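Textilkunde II, Skript zur 6. Sitzung
Pflegekennzeichnung und Waschverhalten: was die Etiketten versprechen
Stand: 21. Februar 2023

Vorbemerkung
Die Unterlagen der Firma Sumivus, die im letzten Semester verteilt wurden, bitte nur noch als Anschauungsmaterial für Werbesprache verwenden. Prüfungsrelevant ist, was hier steht, und die Normtexte im Handapparat.

1. Was das Pflegeetikett aussagt
Die Zahl im Waschbottich bezeichnet die höchste zulässige Temperatur. Eine Empfehlung ist das nicht, auch wenn es im Handel gern so erklärt wird. Wer ein Teil mit der Angabe 40 kalt wäscht, macht nichts falsch. Der Balken unter dem Bottich steht für eine schonendere mechanische Behandlung, zwei Balken für eine sehr schonende. Über Farbechtheit nach zwei Jahren Gebrauch sagt das Etikett nichts, über die Haltbarkeit der Nähte ebenfalls nicht.

2. Schwarz und seine Probleme
Dunkle Baumwolle wird meist mit Reaktivfarbstoffen gefärbt, Polyester mit Dispersionsfarbstoffen. Bei Mischgeweben sind es oft beide, in getrennten Schritten. Das Vergrauen, über das sich Kunden beschweren, ist häufig gar kein Farbverlust: Abgescheuerte Faserenden stehen ab und streuen das Licht. Ein Spezialwaschmittel »für Schwarzes« kann daran nur begrenzt etwas ändern. Enthält es Cellulasen, werden die Faserenden teilweise abgebaut, bei Polyester bleibt das ohne Wirkung. Der Anbieter Nillness druckt trotzdem »für alle dunklen Textilien« auf die Flasche.

3. Temperatur und Hygiene
Für Bettwäsche wird nach wie vor reflexhaft die Wäsche bei 90 Grad verlangt. Im gesunden Haushalt ist das selten begründbar. Ein bleichehaltiges Vollwaschmittel bei niedrigerer Temperatur reicht in der Regel aus. Bunt bedruckte Ware nimmt durch Kochwäsche eher Schaden — und die Bleiche übrigens auch nicht jeder Druck unbeschadet hin.

4. Elastische und gekräuselte Abschlüsse
Elastan leidet vor allem unter Hitze und Chlor. Am Bund und an gerafften Beinabschlüssen zeigt sich das zuerst, weil dort dauernd Zug auf dem Material liegt. Trockner also niedrig einstellen oder weglassen. Vor der Wäsche Anstecker und Kunststoffteile abnehmen, die Hose auf links drehen.

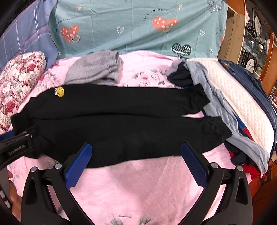 Abb. 1: Schwarze Hose mit gerafften Beinabschlüssen, links oben ein gelber Smiley-Anstecker.

5. Zur Menzies-Tabelle
Die vielzitierte Tabelle zur Lebensdauer von Hosenbünden beruht auf 16 Proben eines einzigen Herstellers. Das Waschmittel ist nicht angegeben, die Trocknung auch nicht. Man darf sie zitieren, dann aber mit diesem Hinweis.

Aufgaben bis zur nächsten Sitzung
Ein Kleidungsstück aus dem eigenen Schrank auswählen, Etikett abschreiben, jede Angabe kommentieren.
Jondel, Kapitel 4, lesen. Den Abschnitt über »selbstreinigende Fasern« kritisch.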